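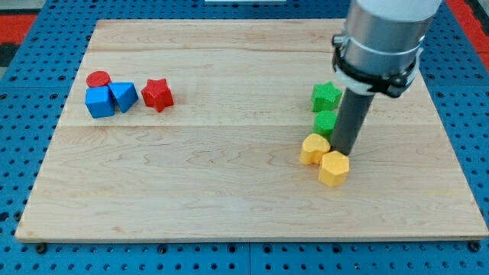 Data collection: block pushing, December update

The Clallholm cell has now logged 2,879 episodes for the block-pushing set. Of these, 1,664 have passed review and been copied to the Ornuna training share. The rest are waiting for labels or were rejected, mostly for dropped joint readings.

The task is unchanged. The operator drives the arm by hand controller and uses the rod tip to push blocks across the maple board. Shapes in use include stars, cubes, cylinders and hearts, in red, blue, green and yellow. Each episode is paired with a short written instruction, such as "move the blue cube next to the green star." Instructions are written after the fact by a second person, who sees the recording but has no contact with the operator.

Two changes took effect this month. Start layouts are now drawn from the Platton generator, which places blocks in tight groups more often than the operators did when they set the board by hand. Models trained on the earlier data did poorly when they had to separate blocks that were touching. Episodes are also no longer trimmed at the first contact. The approach is kept, including slow or corrected motion.

Leonie Ostermann is holding back 400 reviewed episodes as a test split. Please do not train on anything in the Haberkorn folder, even for quick checks.

Operators should re-zero the tool after any collar adjustment and note it in the log. Missing notes caused most of the manual rework in the last batch. Instruction guidelines version 2 is on the share.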